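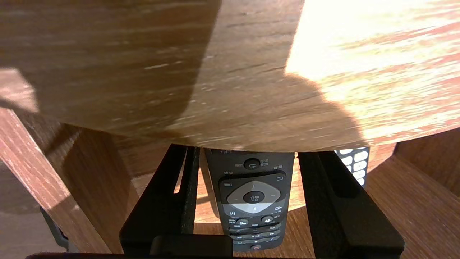
Sealing a Concrete Driveway Before Winter

Sealer slows the water that gets into concrete and freezes there. A film-forming acrylic lasts two seasons on most driveways; a penetrating silane lasts longer and leaves no gloss.

Clean first. A surface cleaner attachment at 2,000 psi removes dirt without etching the slab. Treat oil spots with degreaser, scrub, and rinse.

Fill cracks next. Anything wider than a pencil line gets polyurethane crack filler, tooled flush and left to cure overnight.
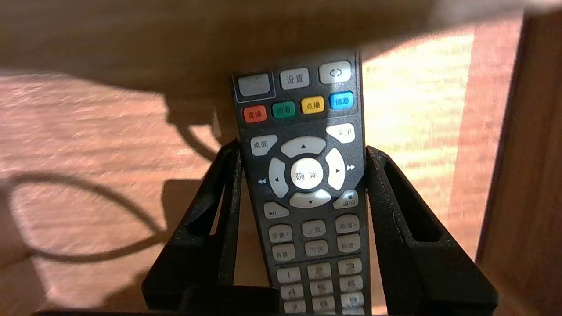 Check the joints at the garage apron at the same time — they open up faster than the rest. Old filler that lifts with a putty knife should come out completely.

Apply sealer below 80 degrees, out of direct sun, in two thin coats. Heavy coats trap air and turn white. Wait 6 hours between coats and keep cars off until the label's cure time has passed.

Do not seal in December. The slab is too cold even on a mild afternoon.

Posted by Birthe Hafþórsson, Drellgate Exterior Care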